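Korpus Nilby: Rezensionen zu Kriminalromanen
Datenblatt, Stand 4. August 2010

Inhalt
Der Korpus umfasst 718 deutschsprachige Leserrezensionen zu 164 Kriminalromanen. Jede Rezension liegt als Textdatei in UTF-8 vor. Die Metadaten stehen in der Tabelle nilby_meta.csv (Titel, Erscheinungsjahr, Untergattung, Wertung).

Annotation
468 Rezensionen wurden von zwei Personen unabhängig auf Handlungsverrat geprüft. Abweichungen sind im Feld "strittig" vermerkt. Die übrigen Texte sind nicht annotiert.

Einschränkungen
Reihentitel sind überrepräsentiert. Kürzungen durch die Redaktion des Portals Wemarness wurden nicht rückgängig gemacht.

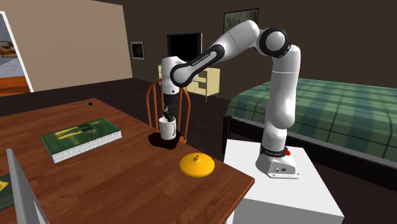
Institut Wibisono, Abteilung Textsammlungen

Nutzung
Die Weitergabe ist für Forschung und Lehre gestattet. Bei Veröffentlichungen ist die Fassung anzugeben. Korrekturen werden im Oktober eingearbeitet.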